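The Half Second I Keep Thinking About

At two in the afternoon in Plidatthorpe, I watched a robot arm think. I don't know what else to call it. It had been sliding along very nicely toward a tabletop, and then it just stopped, hung there, and started again on a slightly different path. The whole thing lasted maybe as long as a sneeze. I'd driven three hours to see it!

I should back up. I write about kitchens and gardens and the occasional boat, and my editor sent me to spend a September week with the people at Lurkine because I'd made the mistake of complaining at lunch that my vacuum cleaner gets stuck under the same radiator every day. "Go find out why," she said. So I packed a notebook and a bag of pretzels and went.

Lurkine doesn't make vacuums. They don't make arms either. They write the software that sits between what a robot sees and what a robot does, and they call the main piece of it Esura. There's a second piece, Jin, which is the thing that watches Esura and writes down everything it was up to when something goes wrong. I got the two mixed up for most of my first morning and Dexter Kapoor, who had drawn the short straw and was stuck with me, was very patient about it.

Dexter has been working on the planner for years. A planner, if you're as new to this as I was, is the part that works out how to get a hand from one place to another without hitting anything along the way. That sounds easy. I did it this morning with my coffee. But an arm with a bunch of joints can get to the same spot in a ridiculous number of ways, and lots of them involve putting an elbow through a monitor.

The old way, he told me, was to work out the whole path up front and then close your eyes and go. Fine if nothing in the room moves. Rooms with people in them don't behave like that, so Esura plans a bit, moves a bit, looks again and plans some more. The look comes from a small camera down by the gripper, and this is where my half second lives. When the arm swings fast, the picture smears. Edges go soft, a table turns into a stripe, and the software has to decide how much it believes.

"Used to be it believed everything," Dexter said. "Blurry chair, sharp chair, all the same to it. It would dodge things that weren't there."

Now each picture gets a kind of trust score before the planner is allowed to use it. Low score, and the arm leans on what it remembered from a moment ago. If several low ones come in a row it slows down until it can see properly, and sometimes it stops altogether. That's the pause. I had taken it for a glitch and it was the feature he was proudest of.

He pulled up a recording for me in Jin. Every run gets saved with the pictures lined up against the joint positions and whatever the planner had in mind at the time, so you can drag a slider back and forth and watch it change its mind. The one we looked at was run 561. (They number them from scratch every time they change something big, so that's not as many as it sounds.) I got completely hooked on the slider. I must have dragged it through the same swing a dozen times while my pretzels went stale.

What surprised me was how much of the job is this – sitting in a chair, scrubbing through old runs, arguing about one number. There's a setting for how many low scores in a row it takes before the arm slows down, and I sat through most of an hour on whether it should be 18 or something smaller. Set it low and the arm gets timid and stops for every little wobble. Set it high and you get a confident arm with its eyes shut. They tried a batch of 100 swings at the lower setting, and 53 of them had a pause somewhere in the middle. Dexter put his head on the desk.

The trouble is that tilt and blur like to show up together. The wrist rolls over as it swings, so the room goes sideways at the same moment it goes soft, and bright windows and lights make long streaks that can look a lot like real edges. A ceiling beam on a slant is a perfectly good straight line. Is it close? Is it far? You and I know a ceiling when we see one. Esura has to get there from where the wrist was pointing and how the lines slide from one picture to the next.
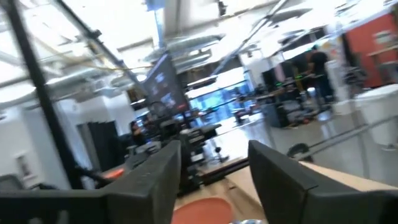

Dexter Kapoor's view is that you can't fix a picture like that and you shouldn't try. He'd spent one whole winter on sharpening blurry pictures, he told me, and the results were lovely to look at and worse to plan with, as the sharpening kept making up edges. Better to let the software say it isn't sure. He'd like more machines to be able to say that, my vacuum included.

The gripper's own fingers were another headache. They're in view the whole time, they're dark, and they're very close, so an early version of Esura treated them as obstacles and tried to steer around its own hand. I laughed so hard at this that I had to put my pen down. The fix was a mask, a shape that tells the software which part of the picture is just the robot. But the fingers open and close, so the mask has to open and close along with them, and if it lags even a little, a sliver of finger leaks out and the arm flinches at itself. They'd fixed that in the spring, then broken it again in the summer while speeding something else up.

On my last day they let me pick the number. I went with 11, for no better reason than that it's my sister's birthday, and Dexter typed it in and started the arm. It swung, it slowed, it went on. Then it swung back and didn't slow at all. I asked if that was good, and he said ask him after he'd looked at the recordings, and he was already reaching for the slider.

I told him about the radiator before I left. He wanted to know what kind of floor I had.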